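Rendport 2 review: a good planner buried in somebody else's dashboard

16/01/2022

214 shares | 6 comments

I put off writing this because Rendport has fans, and the fans write long emails. But we've had version 2 on our two-arm bench setup since November, I've run it nearly every working day, and the glowing write-ups I read before we paid for it don't match what I've been living with.

For those who haven't met it, Rendport is a control and motion planning package for two-arm tabletop work. It takes your robot model, your camera feeds and a task file, and it plans for both arms together, so that the left one knows what the right one is up to. The license is 1556 dollars a seat per year. There's a free tier, but it only drives one arm, and that's a demo with a nicer name.

Start with the planner, which is the reason to buy it. It's good. I went in expecting the usual trouble when two arms have to share the middle of a table, where one of them freezes until the other is completely out of the way. Rendport plans through that space with sensible margins, and when I moved an obstacle it replanned quickly enough that I stopped watching the progress bar. The paths look a bit odd. It likes to take a wrist the long way round, and if your cables are routed over the top of the arm you'll want to set joint limits tighter than the defaults before you let it loose. The manual mentions this once, in a section about export formats.

The marketing page says 200 successful picks in a row with no tuning. Maybe so. It doesn't say what they were picking, and I'd bet on matte cubes in a pleasant color. We work with small, flat, dark things on a light surface, and out of the box the perception module was poor at it. Glossy tape was the worst. The segmenter would take the highlight on top of a block as a separate object, draw a confident little outline around it, and hand that to the planner as a grasp target. The planner, being good at its job, then produced a beautiful path to a reflection.

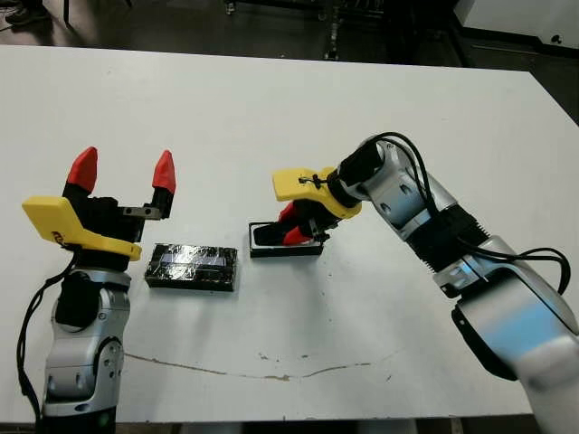
There is a setting for this, called surface tolerance, and it takes a number with no unit. I wrote to support to ask what the number meant and got back a link to the page I'd been reading. After a lot of trial and error we ended up at 6. I can't tell you why 6 works better than 5, and I don't like having a value in a config file that I can't explain to the next person.

What bothers me more is how the software reports a grasp. When the fingers close and the motor current goes up, Rendport marks the step as done and turns the box green. It doesn't look again with the camera unless you add that check yourself. So a gripper pressing down on the rim of a shallow part and a gripper properly holding that part get the same green box. You can write the check in the task file, and I did, and it's maybe a dozen lines once you know which calls to use. For this price it should be on by default — or at least be a checkbox.

Then there's the dashboard. Version 2 moved everything into the browser, and I'd like to meet whoever asked for that. Joint plots, camera views, logs and the task tree all live in panels that rearrange themselves when you resize the window. The stop button in the software scrolls out of sight if the log panel is open. We have a physical stop on the bench, as anyone should, so it's an irritation for us and no worse, but I'd think hard about it before putting this in front of students.

Logging is decent. Runs are saved with joint states, commands and video on one clock, and playback stays in step. Export to plain files works. I had one run refuse to open after an update, and the fix was to rename a folder. Fine.

I should say what I was comparing it with. Before this we used Onu, which is cheaper and a lot plainer, and has no idea that a second arm exists unless you script the handoffs by hand. I also spent a while with the trial of Tunder. Its perception was clearly better on shiny parts, and its planner was so cautious with two arms that I could have moved the parts over myself and had lunch. If somebody put Tunder's eyes on Rendport's planner I'd pay for it without much grumbling. As it stands you pick which half you want to fix on your own time.

The add-on pack, Lindon, is sold as "learned grasping" and costs extra. I tried it on the trial key. It did better on odd shapes and no better on flat ones, and it made startup noticeably slower. I didn't keep it, and I'd want to see results on ordinary dull parts before I changed my mind.

Would I renew? Probably, for one seat. The planner has saved me enough hand scripting that going back to Onu would hurt. But I'd go in knowing that the perception needs work from you, that a green box means the fingers stopped moving, and that the defaults were chosen for somebody else's table. Get the trial, put your ugliest part in front of it first, and leave the sample cubes in the drawer.

Planner: very good. Perception: below average until tuned. Dashboard: no. Support: polite.

Share this | 6 comments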